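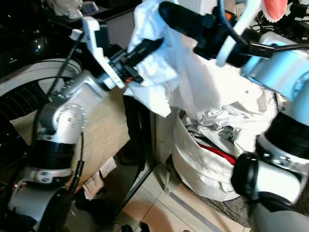 Robot operators, laundry and household tasks (2 openings)

Privier is hiring two people to record examples for a learning system. You will guide a pair of robot arms through everyday jobs such as lifting a cloth with both grippers over a laundry bag, folding towels and clearing a table. Each recording is one attempt at one task. The current set calls for 1,000 recordings and runs through October.

What you will do
Set up the items for each task
Operate both arms by hand controls
Mark each attempt as good or failed, with a short note
Report loose cables or worn gripper fingers to the shift lead

What we ask for
Steady hands and patience with repeated work
Able to stand for most of a shift
Basic computer skills – no programming needed

Training is paid and takes nine days at our Tanabe Street site. Shifts are part time, mornings or afternoons.

Apply through the form on our jobs page by May 20, 2018. Quote reference 63.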